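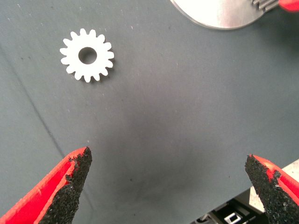 Replacing a worn gear in a hand-cranked seed spreader

Student project report, Sollbridge, 20 May 2026

1. Background

The Ridonley spreader belongs to the school garden and is used on the lawns every September. Its small drive gear had lost most of its teeth and the maker no longer sells spares. Our project was to draw a new gear, make several copies in plastic and find out how long one would last.

2. Design

We measured what was left of the old gear with callipers. The outside diameter was easy to get, but the tooth shape had to be guessed from the two teeth that were still whole. We chose a flat spur gear, the same thickness all over, with short rounded teeth. Sharp corners at the bottom of the gaps would probably crack first, so we made the gaps U-shaped. The centre hole is fairly large because it has to fit over a brass sleeve and not straight on to the shaft.

3. Making the gears

All the gears were printed flat on the bed in white plastic. The first batch came out with a slight lip round the bottom edge, which made the teeth bind. We filed it off by hand, then changed the first-layer setting and the second batch did not need filing. The hole was still a little tight on two of them and was opened out with a round file - this took longer than the printing settings did.

4. Testing

Each gear was fitted in a test stand and turned by a small motor at 200 turns a minute, with a weight on the output shaft. We stopped when a tooth broke or the gear began to slip.

Gear A: 1,817 turns, one tooth broken
Gear B: 2,448 turns, slipping, no break
Gear C: 2,116 turns, one tooth broken

Gear B was printed with more solid walls than the other two. Gears A and C had the same settings, so the gap between them shows how much the results vary. Three gears is a small number to judge from.

5. Problems

The weight swung during the first run and we had to start again with a fresh gear. We also forgot to grease the sleeve for gear A, which may have lowered its result.

6. Further work

We would like to repeat the test with six gears at each wall setting, all greased. The spreader now has a gear made to the same settings as gear B, and it will be checked after the September sowing.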